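Search this site
Search for: Go

What a steward-owned company does with its surplus

29 Jun 2025
by Natsumi Sugawara

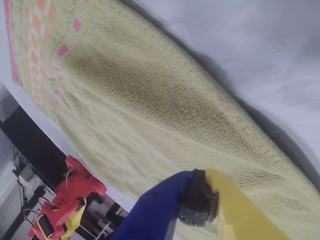 Can a company with no outside shareholders still raise money to grow? It can borrow, it can keep its own profits, and it can sell a class of share that pays a return but carries no vote. What it gives up is the option of paying investors with the proceeds of a later sale.

I have spent most of June reading the accounts of Rivis, a firm that repairs and resells commercial kitchen equipment. It has 107 employees and moved to steward ownership four years ago. Voting shares are held by a trust whose members work in the business. They cannot be sold, inherited or pledged against a loan. Economic rights sit in a separate class, and those are capped.

The cap is the part that most write-ups get wrong. It is usually described as a limit on dividends. At Rivis it is a limit on the total amount ever paid on each share, dividends and buyback together. A holder puts in 900 dollars and can receive at most 2,000 back, over whatever period it takes. Once that figure is reached the share is cancelled. There is no annual target and no penalty if a year passes with no payment.

This makes the share behave like a loan with no maturity date and a fixed total cost. The return depends entirely on speed. If the cap is reached in eight years, the holder does well, a little over 10 percent a year if everything is paid at the end. If it takes twenty, the yearly return falls to just over 4 percent, and the holder has no vote with which to complain. I would expect buyers to ask for a higher cap as compensation. The Rivis offer document suggests they didn't, though it was a small offer sold mostly to suppliers and customers, who had other reasons to want the firm around.

The order of payment out of surplus is set in the articles:

1. Interest and scheduled debt.
2. A reserve, until it covers four months of wages.
3. Payments on capped shares.
4. A staff bonus, divided equally by hours worked.
5. Grants.

Item 2 matters more than it looks. A firm that can't issue ordinary shares in a bad year has to carry its own cushion – and a cushion has a cost, namely the equipment it didn't buy. Rivis held cash through two years when a rival would have opened another workshop. Whether that was prudent or just slow depends on the next downturn, and I don't have a view.

For contrast, Meltum went the cooperative route. Members each buy one share at 4,000 dollars, paid through payroll, and get it back at face value when they leave. Surplus is credited to individual member accounts and paid out later. The weak point is retirement. If several long-serving members leave in the same year, the accounts come due together, and Meltum has twice had to borrow to meet them. The steward model avoids this, since nobody at Rivis builds up a personal claim. It also means that a person who works there for thirty years leaves with a pension and no stake.

I don't think either structure is cheaper overall. They put the cost in different places. A cooperative pays at exit and a steward-owned firm pays in idle reserves and slower growth.

One thing I haven't resolved is how to value the grant line. Rivis reports it below profit, as a distribution. Meltum reports its community fund as an operating expense. Comparing margins without adjusting for this is meaningless, and I have seen it done. I'll post the adjusted figures when the Meltum notes are published.

Recent posts
Palaniappan and the problem of patient lenders
Reading a cooperative balance sheet
Why Pleltar bought back its shares
Capped returns: a worked table
Notes on payroll-funded buyouts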